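Tableware and Table Setting: A Notice from the Costello House Residents' Dining Program

The Dining Program at Costello House has now completed its first full season under the revised arrangements for the small dining room, and members are asked to read the following item before making their next reservation. It concerns the tableware held in the room, the laying and clearing of tables, and the replacement of certain items in April.

The small dining room is available to any household in the building, on request, for meals of up to eight persons. During the past season the room was reserved on 122 occasions, a considerable increase over the season before. Much of this use came from families wishing to seat guests who could not be accommodated in their own apartments, and from the Haleo reading circle, which meets over supper through the winter months. The Program is pleased to see the room so well used. Such use does place a strain on the tableware, however, and a number of pieces were retired during the spring inventory.

Following the inventory, the Program approved the sum of $3355 for tableware and table linen. The greater part has been spent on mixing and serving bowls, which members had requested more often than any other item. The remainder has been applied to tablecloths, placemats and a small number of decorated plates, ordered through Prullel, the supplier used by the main kitchen.

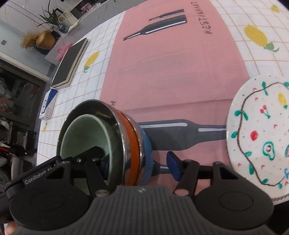 Members who have used the room in past years will recall that the earlier white china was kept in one locked cabinet and could be obtained only by signing for the key. This practice has been discontinued. All tableware is now kept on the open shelves beside the serving hatch, and members may take what they need without prior application. In return, the Program asks that every piece be washed, dried and put back on the shelf from which it was taken before the room is vacated.

The matter of stacking calls for particular attention. The bowls are made to be stored one inside another, and a set put away in the correct order takes up very little of the shelf. A set put away in the wrong order will not sit level, and two bowls were dented over the winter when a leaning stack came down onto the floor. 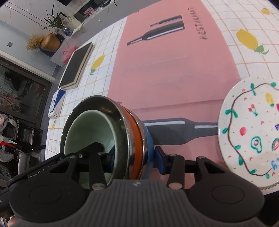

Storage space in the small dining room is limited, and the Program has no plans at present to add further shelving. Members are therefore requested to keep each set of bowls together and to return it as a set, even where only one bowl has been used. The colors serve as a convenient guide in this respect: the pale green bowl goes innermost, and the orange bowl sits inside the light blue one, which is the outermost of the four. Bowls should be fully dry before they are nested. Bowls put away damp are difficult to separate, and members have on occasion resorted to a table knife for the purpose - a practice which the Program must ask everyone to avoid, as it marks the rims.

With regard to table linen, the white cloths may be machine washed in warm water and should be hung up promptly. They should not be bleached. The printed fruit pattern has so far kept its color well, and the Program would like it to remain so. The pink mats are to be wiped with a damp cloth and laid flat, and should on no account be folded for storage. Creases already present cannot easily be removed, but further ones can be prevented.

Sauces containing tomato or turmeric should be treated at once with cold water. Where a stain does not come out, the cloth should be left in the basket marked Hanix, which is the name of the laundry service engaged by the building. Cloths placed in this basket are collected at 3 in the afternoon on collection days and are normally returned within the week. Members need not pay for this service, which is met from the general dining fund.

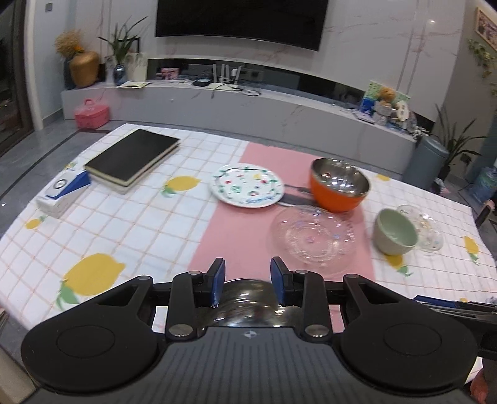
Books, papers and personal belongings should be taken away at the end of each reservation. The Program regrets that it cannot store such items on behalf of members. Articles found in the room are held at the front desk until the end of the month in which they are handed in.

Breakages should be entered in the record sheet attached to the inside of the pantry door, with a short note of the piece concerned. No charge is made for ordinary accidents. The purpose of the record is to allow the Program to order replacements in good time, and some $1000 has been set aside for this purpose in the coming year.

Reservations for the summer season will open in May and may be made at the front desk or by means of the form in the lobby. Households planning a meal for more than eight persons should apply for the main dining room, for which separate arrangements apply. Copies of the full tableware list are available on request from the Dining Program office.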